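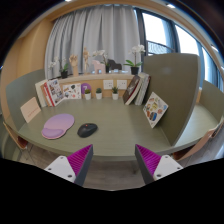
Just buy the finished one, wrote a reader called Suvarna under my last post, and I have been chewing on that for most of a week. The finished one costs $388 before shipping. My homemade gripper has cost me $106 in parts so far, plus more evenings than I would like to put a price on. On paper I'm ahead. I don't trust the paper.

For anyone who missed the earlier post: Andemik is a hand-held gripper with two fingers and a camera. You carry it by hand, do some small chore with it, and the recording is supposed to teach a robot arm to do the same chore later. I don't own a robot arm. The shared workshop has one on order, and it was supposed to come in February, and I'll believe that when there's a box on the floor. So for now I have the hand half of a robot and I am practicing being its arm.

The chore I picked is dull on purpose. Go to the desk, take hold of the computer mouse, put it back on its pad. The Clata people, whose plans I started from, show their gripper folding towels in the video on their front page. Good for them. I'd like to see the takes they threw out.

What I have learned so far is mostly about fingers. My first pair was too stiff and pushed things away instead of closing on them. The second pair has ribbed magenta inserts that bend around whatever they touch, bolted to white plates, and those are a real improvement. I say that grudgingly because I argued against them for a month. The ribs are a pain to print. If your printer is even slightly damp they come out hairy, and then you sit there with a hobby knife, wondering about your life choices.

The lens is the other thing. It's a very wide fisheye and I fought it too. Straight edges turn into bows and the desk looks like the deck of a ship. But a narrow lens loses the target as soon as the fingers get near it, and then you're recording a close-up of nothing useful. I tried one from Bresura that was supposed to be a fair compromise. It went back.

A mouse is a nastier object than I expected, too. It's low and rounded, with no handle and no decent flat side. Come in too high and the tips meet over the top of it. Come in too low and you're scraping the desk. 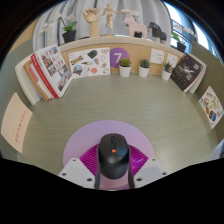
You're teaching it your own bad habits, according to one comment on the Andemik board, and I couldn't come up with a good answer. I'm right-handed, I hurry, and I tend to tilt my wrist at the end of a reach. If the arm ever does learn from me, I assume it will tilt its wrist too. The usual reply is that more recordings wash that out. The number people throw around is 800 for one simple chore. I have 21 that I'd keep.

I was going to write that the rest were thrown away for good technical reasons. Some were. In a few I forgot to start the recording, and in one I stopped halfway through to answer my phone and the gripper spent the time looking at the floor.

There's also the question of the background. I've been told to leave the clutter where it is, so the plants and books and the wooden hand up on the ledge are in there with everything else. The theory is that a messy desk makes for a tougher robot. Maybe. My worry is that it learns "mouse" means "the thing in front of the three little succulents," and then somebody moves a pot and it has no idea what to do. I plan to test that by moving the pots before the next batch, and the purple 7 might get covered up as well.

So would I tell you to build one? If you like printing fingers, sure. If you want something that tidies your desk, use your hand, you already have the drivers for it. I'm going to redo the screw holes on the left plate, which I drilled a hair off, and try a softer filament for the ribs if the roll ever gets here.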